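Home > Workshop > Bench Storage

Cletport Open Bench Bin, Gray
Item 717 | Made by Nisell

The Cletport is a one-piece metal bin for work that gets dumped, sorted and picked over all day. It sits flat on a bench with no legs or brackets, and the open top lets you reach in from any side. We sell it mostly to repair shops, seed sorters and people who strip small parts for a living.

The side walls slope so that small items slide back toward the floor. Two drain holes in the floor let rinse water out. If you sort dry goods finer than a lentil, order the rubber plugs (sold in pairs) or lay a sheet of card in the bottom.

Details
Length: 37 inches
Width: 22 inches
Finish: gray paint over metal, outside and upper walls
Floor: bare metal
Drain holes: 2
Assembly: none

Care
Empty the bin at the end of the shift and wipe it with a damp cloth. Mild dish soap is fine. Do not use steel wool on the painted walls. Paint will chip and streak where parts are thrown against it, and bare spots can be touched up with the Nisell gray pen. Scuffs on the floor do not affect use and are not covered by the warranty. On a wood bench, put a towel or a tray under the drain holes before you rinse.

Shipping
Ships flat side down in one carton. Check the corners before you sign. Orders placed before 2 p.m. leave the same day, except for the last week of May, when the warehouse does its stock count.

Returns
Unused bins can come back for a full refund, less freight. Used bins are looked at case by case. Write to Amna Virk in customer service with your order number and a photo of the problem.

Related items
Gulter Parts Tray, Shallow
Lý Bench Mat, Large
Nisell Touch-Up Pen, Gray
Rubber Drain Plugs, Pair
Gulter Hand Scoop

We use cookies to remember your cart and see which pages get visited. By staying on this site you agree to our cookie policy. Accept | Settings
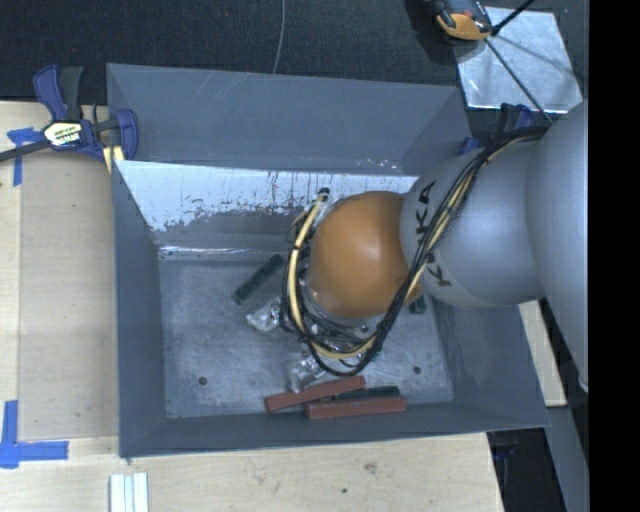
Gray bench bin on a wooden tabletop, with wear on the back wall.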